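Teaching a robot by demonstration

Teaching by demonstration (you'll also see "learning from demonstration" or "imitation learning") is a way of getting a robot to do a job by showing it the job, many times over, and letting it work out the pattern. I've been editing this page of the Kivley handbook for a while now and I still get asked how it differs from ordinary programming, so I'll start there.

In ordinary programming somebody writes down every move: go to this point, close the fingers, lift. Lovely for a car door, which is the same shape every time. Hopeless for a T-shirt! Drop a T-shirt twice and you get two different shapes, and there's no sensible list of points to write down. So instead a person moves the robot through the task while the machine records what its cameras saw and what its joints did, and a program is then trained to link the two.

By hand or from a distance

There are two main ways of doing the showing. The older one is kinaesthetic teaching, where you take hold of the arm itself and push it about (the motors go slack enough to let you). It's quick to learn and you can feel when the fingers catch on something. The snag is that your own arms end up in the camera view, and with two robot arms you soon run out of hands.

The other way is teleoperation, or remote control. The operator holds a pair of handles, or wears a headset, or moves two small copy arms, and the robot follows along. Mayuree Jitpraphai, who taught me on the copy arms at Paisan, used to say the first morning is all shoulders and the second is all wrists, and I'd agree with that. You overreach horribly to begin with.

Cloth folding

Folding is the task most people meet first. It's cheap, it needs both arms, and a shirt doesn't mind being dropped. A typical run has the shirt laid out on a table with the collar away from the robot, a gripper on each lower corner, and then the hem carried up towards the collar. Getting hold of a single corner cleanly is the fiddly bit, and I've spent whole afternoons on nothing else.

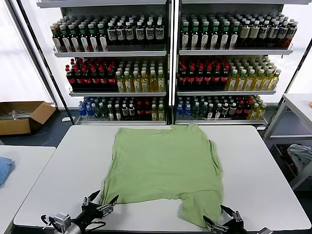
A T-shirt held by its lower corners in a pair of two-fingered grippers.

Small creases are usually left in on purpose. If every recorded shirt begins perfectly smooth, the trained robot tends to get in a muddle when it meets a rumpled one, so we were told to start messy now and then and put it right as part of the run. Operators also vary where the shirt sits, and swap colours and sizes between batches.

How many runs?

It depends on the task and on whom you ask. The Fekusden folding set, which I helped record, has 2734 runs in it. Elias Tannous wanted 1000 of plain folding and 1000 where the shirt started off crooked, and the rest were a jumble of sleeves, towels and second attempts. My share was 600, recorded mostly in October, and I can fold a shirt with my elbows out like a heron now.

Numbers aren't everything, though. Daiane Coutinho trained on just the tidier runs from that set and preferred the result, while Gheorghița Ilie thought the clumsy ones with a good recovery were worth keeping. I lean towards Gheorghița's side (I would, quite a few of the clumsy ones are mine).

Common troubles

Hesitation is the big one. If you pause to think, the robot may learn the pause too, and you get an arm that hangs over the table doing nothing. Mixed habits cause bother as well: when one operator starts on the left corner and another on the right, the trained program can dither between them. At Hitora they settled this with a written order of moves taped up by the handles.

Delay between the operator's hand and the robot's is tiring more than anything. You slow down to match it, and your runs come out longer.

See also: copy arms, gripper types, recording sessions, towel folding.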